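Section 3. Opening, Packing and Closing the Shallow Carton

3.1 Scope

This section covers the Trevby shallow carton (brown corrugated, attached lid, hand slot in the front edge) when used on a table to store or ship small soft-packed goods. Tall cartons are covered in Section 4.

3.2 Preparing the table

1. Clear an area of tabletop larger than the carton with its lid fully open.
2. Wipe the surface and let it dry. Corrugated board takes up water along its cut edges.
3. Set the carton down flat, lid up, with the hand slot facing you.
4. Keep the carton clear of any cable hole in the tabletop. 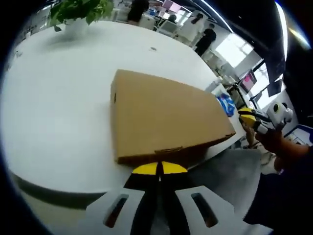 Định Cao asks whether the carton can be turned so the slot faces away. It can, but the lid then opens toward the operator and step 3.3.2 must be done from the other side of the table.

CAUTION: Do not lift a packed carton by the hand slot alone. Support the base with the other hand.

3.3 Opening and loading

1. Free the front edge of the lid. Do not pull on the hand slot to do this; the board tears at the ends of the cut.
2. Fold the lid back until it stands without support. If it falls forward, crease the hinge line once along its full length.
3. Remove loose scraps of paper or board from the corners.
4. Lay soft packs flat, largest first. Wet wipes and other moist goods go in last, with the resealable label up and pressed shut.
5. Check that nothing stands higher than the rim.

NOTE: Maximum load is 3 kg, spread over the base. Leave a filled carton open for 20 minutes if the goods have come from cold storage.

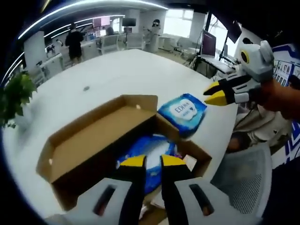 Wipes should have their own carton, in the opinion of Ita Ó Dubhghaill, as one leaking pack spoils everything under it. Separate packing is permitted and is required for any shipment expected to take longer than a week.

3.4 Closing

1. Bring the lid forward with both hands, one at each corner.
2. Press along the front edge from the middle outward. Do not press on the center of the lid.
3. For shipping, apply one strip of 60 mm paper tape across the front edge. Do not tape over the hand slot.

3.5 Handling loose board

Loose sheets and cut pieces may be kept as layer pads. Hold each sheet at two separate points and keep it level while moving it. Check the edges and any cutouts for tears before use.

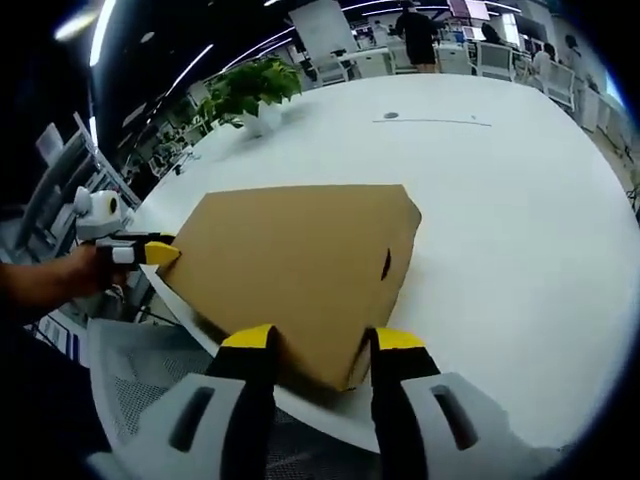
Stack usable pads flat, no more than 20 to a pile, and store them away from outside walls. Pads with a crushed corner may be trimmed square. Pads with a tear that reaches the edge go to recycling with all tape removed.

See Section 6 for replacement part numbers.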